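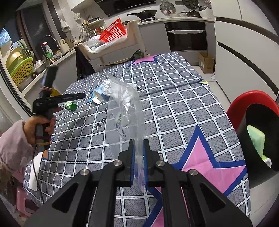

Osmosis and gelcoat blistering — notes for week 4. These go with the practical on the Puvenwood hull, so bring them with you, I won't be printing more. Start with the basic idea: polyester laminate isn't waterproof. It is water resistant. Leave it afloat long enough and water vapour works its way through the gelcoat, finds bits of uncured resin and binder, and makes a nasty little pocket of acid fluid that wants more water. Pressure builds, blister forms. For the moisture test we use clear plastic, same sort of stuff as the crumpled bag pinched between the blue pads there, but cut flat and taped down. Any thin clear sheet does it. Printing on it doesn't matter much so long as you can see through the rest.

What you need to be able to do by the end of the session
Tell a blister from a paint bubble. Take a meter reading that means something. Write a sensible recommendation to the owner, in words they'll understand.

1. Blister or paint?
Pop it. Goggles on first, always — the fluid can be under real pressure and it will go for your eye. If it's dry, or plain water, and the gelcoat underneath is sound, it's antifoul or primer lifting. Cheap fix. If it's sticky, smells of vinegar, feels greasy between gloved fingers, that's osmosis proper. pH paper will show acid. Write down which ones you opened and circle them with a wax crayon (not marker, it bleeds through primer).
Size matters less than depth. Small pimples in the gelcoat only are mostly cosmetic. Anything that goes into the chopped strand mat, get a torch and look for white fibres. White fibres = resin has gone from round them.

2. Moisture meters
Everybody trusts these too much. The meter reads electrical properties, it doesn't read water. Things that will fool it:
Copper antifoul. Scrape a patch back to gelcoat.
Salt on the surface. Wash with fresh water, let it dry, then wipe.
Skin fittings, tanks, a wet bilge on the other side. Go inside and look before you start shouting about high readings.
A hull lifted that morning. Useless. Give it 48 hours minimum and longer is better.
Take readings on a grid, same spots each time, and take some above the waterline as your reference. One number on its own tells the owner nothing. A number below the waterline against one on the topsides, fine, now we're talking.

3. The plastic sheet test
Old fashioned and I still like it. Square of clear sheet, tape all four edges down tight on bare laminate, leave it through a warm day and a cool night. Condensation under the sheet means the hull is still giving up moisture. Tape has to be good all the way round, if one edge lifts you have tested the weather. Do at least one either side of the keel. South side of the boat dries quicker, so don't put all of them there.

4. Drying out
The slow bit. Peel or blast the gelcoat, then wash. Hot fresh water if the yard has it, then again, then again next week. You are washing out glycols and acids and they won't evaporate by themselves however long you leave the boat under cover. This is the step people skip and then the blisters come back in the second season.
The Pelia (long keel, the green one some of you saw in April) was peeled and never washed properly. Read low on the meter, everyone happy, epoxied. Blistered again. The surface was dry, the glycol was still sat in the laminate.
Heaters and tenting are OK but go gently. Infrared panels too close will cook the resin. Keep a log: date, air temp, humidity, readings. A cheap notebook is fine.

5. Coating schedule
Surface keyed with 40 grit if blasted finish is patchy, otherwise leave the blast profile alone.
Solvent free epoxy, first coat thin and worked well in with a stiff brush.
Filler AFTER the first coat, not before. Fairing on bare laminate drinks the resin out of the filler.
Then build up to 400 microns dry. Use a wet film gauge as you go, don't guess from how many tins are empty.
Watch overcoating times. Too soon and you trap solvent in the next product, too late and you get amine blush — the greasy bloom. Blush comes off with warm water and a scouring pad. Solvent just smears it about.
Don't apply late afternoon if the dew is coming. Check the steel temp, sorry, hull temp against the dew point.

6. Mixing
Epoxy is not polyester, you can't add a bit more hardener to speed it up. Ratio is the ratio. Weigh it or use the pumps, and scrape the sides of the pot. Mix in small lots, a deep pot will run away with itself and smoke. Tip it into a shallow tray once mixed and you'll get more working time. Lids back on straight away, both parts.
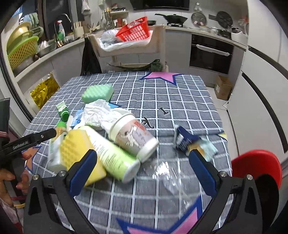

Jar on its side, white lid, sponge close by. Keep resin tubs upright please.

7. Gloves and skin
Nitrile, change them often. Never wash resin off skin with acetone or thinners, that drives it in. Use the hand cleaner. Once you are sensitised to epoxy you stay sensitised, and that can be the end of boat work for you. Long sleeves when sanding. Mask with proper filters, a paper dust mask won't do.

8. Talking to the owner
Osmosis is rarely dangerous. Boats don't sink from it. Say so early in the report, owners panic. A few blisters on an old boat worth little: open, wash, dry, fill locally, go sailing. Widespread deep blistering on a boat they plan to keep: full treatment, and give them the real timescale, which means a winter ashore, sometimes more.
Never promise it won't return. Stojan Kolev's template report has wording for this, copies are in the Drernico folder on the shelf in the classroom. Use his wording until you have your own.

For the practical
Groups of 4. Each group gets one section of hull between stations, 12 readings per group, written on the sheet and on the hull in chalk. Swap sections and repeat without looking at the first lot. We'll compare after lunch, they will not agree and I want you to tell me why.

Read before next week: the Teshome case notes, all of it apart from the appendix. Next week is keel bolts. Bring old clothes and a tourch.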